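Trora Workshop, Kikville — Notebook, Electric Vehicle Section
July 5, 2022
Entry: Becerra compact, loss of charging rate on public AC posts

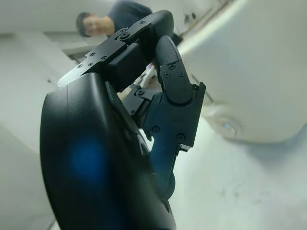 Florante Dizon remarked, on reading the draft of this entry, that the fault should not be recorded as a battery fault until the charging cable had been ruled out, and that two of the three earlier complaints on this model had been closed with a new cable and never heard of again. The remark is accepted. The word "battery" has been removed from the heading, and the cable checks have been moved to the front of the work order.

Vehicle and complaint

The vehicle is a Becerra compact, first registered in March, in use as a pool car by the Trirkitow district office. It was brought in with the complaint that it charges at the full three-phase rate for the first part of a session and then drops to a single phase without a message on the dashboard. The drivers noticed it only when the car was not ready for the afternoon run. The office supplied its charging log, kept by hand, with some entries missing. Where the log gives both a start time and an end time, the long sessions are consistent with a drop to one phase. Where it does not, nothing has been assumed.

The car arrived with 33 percent indicated charge. Tire pressures, coolant level and the 12-volt battery were checked on arrival under the standard intake sheet and found in order. No fault codes were stored in the main charging module. One code was stored in the gateway, relating to a brief loss of communication. It was copied to the job folder and cleared, and it has not returned.

Cable checks

Both cables were tested, the one supplied with the car and the spare kept in the office garage. Continuity was good on all conductors. The coding resistor in each plug was within the range given in the service manual. The office cable has a worn outer sleeve near the vehicle plug, with no damage to the inner insulation. It will be noted on the return sheet with a recommendation to replace it at the next convenient date. The wear does not account for the complaint.

A session was then run with the workshop's own cable on post two. The drop took place as described by the office, after 33 minutes. The cable is therefore ruled out, and Mr. Dizon has initialed the work order to that effect.

Post checks

Sombat Yensuk moved the car to post four, which is fed from the other distribution board, and repeated the session. The result was the same, with a slightly longer interval before the drop. A second car of the same model, belonging to the workshop, was charged on post two directly afterward and held three phases until full. The posts are ruled out.

It should be recorded that post two still shows the wrong time on its display. This has been reported before. It has no bearing on the charging itself, but it does make the printed session slips useless as evidence, and anyone relying on them should write the true time by hand in the margin.

On-board charger

With the cable and the posts set aside, attention turned to the on-board charger. The unit in this model is a three-phase type with one common housing and a cold plate beneath. The diagnostic tool reports a single temperature for the whole unit, taken near the coolant outlet. During the first session this value stayed well inside its limits, and for that reason overheating was at first not considered.

Jolán Bíró pointed out that the service manual, in the section on reduced charging, mentions a second sensor on the board itself, which the standard screen does not show. It can be read through the extended data menu by selecting the charger and then the supplier page. She read the value during the third session. It rose steadily while the outlet temperature remained almost flat, and the unit shut down two phases shortly after the board sensor passed its limit. When the session was stopped and the car left to stand with the hood open, the value fell slowly, and three-phase charging was available again on the next attempt.

The finding is that the unit is protecting itself from heat that the cold plate is not carrying away. Two causes are open:

1. Air trapped in the coolant branch serving the charger.
2. Poor contact between the board and the cold plate inside the housing, which would be a manufacturing matter.

The first can be dealt with here. The second cannot, as the housing is sealed and opening it ends the warranty.

Coolant branch

The branch was bled in accordance with the service manual, with the pump run from the diagnostic tool. The procedure calls for the front of the car to be raised, and this was done on the small lift. A modest amount of air came out on the first run and none on the second. The reservoir was topped up with 300 milliliters of the approved coolant. Part of that quantity replaces what was caught in the tray during bleeding and should not be read as a loss.

A further session was started after the bleeding. The board temperature rose more slowly than before, but it did rise, and the drop to one phase came after nearly 300 minutes less than a full charge would have required at the reduced rate given on the office's own sheet. That comparison is awkward and is kept only so that the office can match it with its log. In plain terms, the improvement was real and was not enough.

Shiela Tolentino has asked that the pump speed be confirmed before the charger is blamed. The tool shows the requested speed only. The measured speed is not available for the charger branch on this model. She proposes fitting the clamp meter to the pump supply and comparing the current with that of the workshop car under the same request. This has been agreed and is the first task for the next session at the bench.

Position on warranty

The car is well within its warranty period, and the indicated distance is low. The importer's form requires evidence from three sessions, each with board temperature, outlet temperature and phase current at fixed intervals. The readings from the third session are complete. Those from the first two lack the board temperature, as explained, and cannot be submitted. Two more sessions are therefore needed even if the pump proves sound.

Colton Ouellet will prepare the form and has asked that the readings be saved in the plain table format and not as pictures of the screen. The last claim was returned on that point alone, and the customer waited for no good reason. The claim number reserved for this case is 419.

Information to the customer

The Trirkitow office was informed by telephone of the state of the work. The following was said and is repeated here for consistency should the office call again:

The car is safe to drive and to charge. The reduction protects the charger and does not harm the traction battery. Fast charging on direct current bypasses the on-board unit and is not affected. Until the repair is complete, the office may prefer to charge overnight, when the lower rate matters less. No date for the repair has been promised, and none should be given until the importer has replied.

The office asked whether setting a lower charging current in the car's menu would help. It may. The menu allows the current to be limited, and a lower setting would produce less heat in the unit. This has not been tested here, and the office was told so. It is suggested that one of the two remaining sessions be followed by a trial at the lower setting, outside the warranty readings, so that a proper answer can be given.

Notes for the section

The supplier page in the extended data menu should be added to the intake sheet for all cars of this model presenting with slow charging. Ms. Bíró will write the menu path on the card beside the diagnostic tool.

The earlier complaints closed with a new cable should be looked at again. It is possible that the cables were at fault. It is also possible that the cars left the workshop after a session too short to bring on the drop. The job folders do not state the length of the final test. In future the length of the test session is to be entered on the closing page, with the indicated charge at start and finish.

The coolant drum on the lower shelf is close to empty. Two containers have been ordered.

Open items

Pump current comparison, both cars — Tolentino
Two full sessions with complete readings — Yensuk
Trial at reduced current setting — Yensuk, after the above
Warranty form — Ouellet
Review of earlier cable cases — Dizon
Display time on post two — reported again, no reply yet

The car remains on the inside bay, key in the cabinet, hook nine. It is not to be used for errands, as the indicated charge at the start of the next session must match the value on the sheet.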